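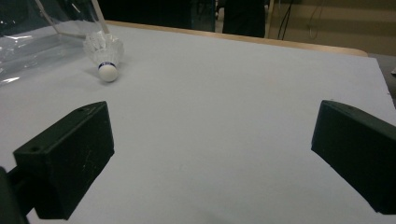

Bronwyn Mudgway
Facilities and Equipment Inspector, Laditcombe Sports Hall

Badminton hall and equipment store: inspection checklist with comments
Inspection date: 14 Mar 2025
Previous inspection: September

Ratings: S = satisfactory, A = attention needed, F = fail, item out of use until corrected.

1. Playing surface

1.1 Floor free of splinters, lifted edges and standing water. S
1.2 Line tape flat and fully bonded. A
Tape is lifting at the rear service line on court 2. Trim and replace the full run. Patching over old tape leaves a ridge that catches a shoe.
1.3 Slip resistance even across all courts. S
Dust film found under the bleachers. Dry mop before evening play.

2. Posts and nets

2.1 Post bases locked, wheels clear of the floor. A
Court 3, left post: locking pin present but bent. It seats with force. Replace the pin. Do not straighten it.
2.2 Net cord free of fraying. S
2.3 Winch handle removed after tensioning. F
Handle left on the Kovov post at court 1, projecting at knee height. Removed and hung in the store during the inspection. Post returned to use the same day. Coaches to be reminded in writing.

3. Lighting

3.1 All fixtures working. A
Fixture 13 flickers on start-up and settles within a minute. Reported to the electrical contractor under job 704.
3.2 Guards in place and secure. S
One shuttlecock lodged in the guard over court 2. To be cleared from the lift platform at the next lamp change. Poles and thrown rackets are not to be used.

4. Shuttlecocks and rackets

4.1 Shuttlecocks checked for broken skirts and loose corks. S
4.2 Damaged stock separated from playing stock. A
Both kinds were in the same bin. Label two bins.
4.3 Plastic wrapping removed from the court area. A
Loose film on a hard floor is a slip hazard — it is also hard to see under the hall lights. Unwrap in the store and bin the film there.
4.4 Club rackets: grips tight, frames free of cracks. S
Two Vodent junior rackets had loose grips. Regripped on site.

5. Store room and exits

5.1 Aisle clear to the door. F
Blocked by folded tables. Cleared before the inspector left, and passed on recheck.
5.2 Shelf loading within the posted limit of 210 pounds. S
5.3 Fire exit opens fully from inside. S
5.4 First aid kit sealed and in date. A
Cold packs are low. Reorder before the junior tournament.

6. Follow-up

Items 1.2, 2.1 and 4.2 are assigned to the hall supervisor. Item 3.1 stays open until the contractor signs off. Items 2.3 and 5.1 are closed — a repeat of either will be logged as a new failure. The Nic Aodha hall next door is inspected separately and is not covered by this sheet.

Signed: B. Mudgway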